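Murance peel-and-stick wall covering: fourteen weeks on
Posted 09/03/2019 by Osian Owen
Filed under: Walls, Regret

The terrazzo revival reached our street late, as most things do, and I resisted it for as long as a man with a beige laundry can. Then the Murance sample book arrived and my household voted. I abstained, then was handed the smoothing tool.

Murance sells its covering in rolls, self-adhesive, with a gridded backing you peel away as you go. The pattern I bought is the loud one: big chips of colour on white, with a scatter of black specks in between, as though someone had sneezed on it during manufacture. The laundry took 2 rolls. Khasawneh, the shop I bought it from, charges the same for the loud one as for the tasteful grey, and I respect that.

Putting it up is easier than it was with the Trarkari paper I reviewed last winter, a product that stuck to me, the dog and the ladder before it would consider the wall. The Murance has a low first tack. You can lift a length off and have another go, and I did, several times, on the wall behind the dryer. After an hour or so the glue makes up its mind and the relationship becomes permanent.

The trouble is corners. The instructions devote a single sentence to them ("ease the material gently into the angle"), written, I suspect, by somebody who lives in a lighthouse. Ease it gently and you get a soft curve with air behind it, which splits the first time you lean a mop there. I ended up cutting every length at the corner and starting a fresh one with a small overlap. You lose the pattern match, but with terrazzo this hardly matters. The flecks are random. Misalign them all you like.

If you don't fancy cutting, a strip of metal down the corner hides a multitude of sins.

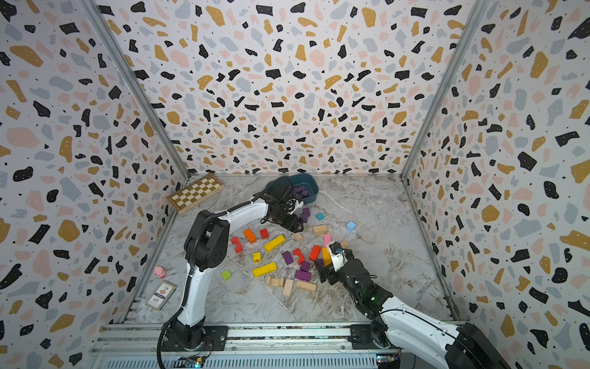
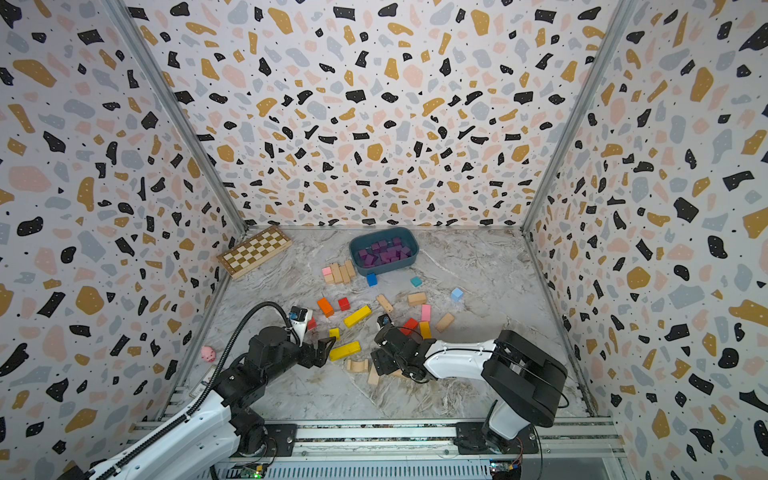
Khasawneh stocks aluminium angle from Famum, who will also sell you the matching end caps for a sum I found offensive. I bought the angle and filed the ends myself, and it has been up ever since without complaint.

Durability is better than I expected. The wall beside the trough gets splashed daily and shows no lifting at the bottom edge. It wipes clean with a damp cloth. It doesn't wipe clean of permanent marker, despite a confident little icon on the packaging, and my daughter's drawing of a horse is now part of the design. The white has kept its colour, though the window in there faces south and the sun has never shown much interest in the room.

Heat is another matter. Behind the dryer vent the edges have curled by a finger's width. I pressed them down with a warm iron through a tea towel and they curled again by the weekend. I have since moved a shelf in front of them.

On colour, a warning. The sample square is the size of a biscuit and shows you perhaps one and a half chips. Three walls of it is a different proposition. For the first fortnight I kept trying to pick a bit of mustard off the paintwork. Visitors either love it or ask where the light switch is, which, in fairness, I also papered over.

Removal I can only report on from the one length I hung upside down. It came away in a single piece and took a patch of paint with it. Renters should try a hidden spot first, or make peace with the bond.

Would I buy it again? For a small room with few corners, yes. For the hallway, where I am told we are heading next, I have requested the tasteful grey and been outvoted.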